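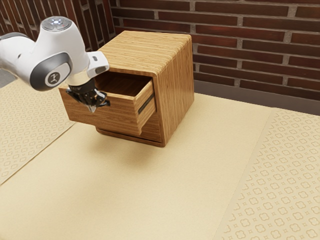
Slide 4. Gripper comparison, Branadik against Fetix, all in simulation. Same arm and same two-drawer cabinet for both. We run the upper drawer only, and the lower one stays shut — it gets its own slide. Each gripper had 400 tries.

Mention the black gripper sits right in front of the drawer face, so the wrist hides a lot from a side camera. Pause for questions on camera placement.

Slide 5. Controller settings. Flonau defaults, 3 speeds. Skip the gain table if short on time.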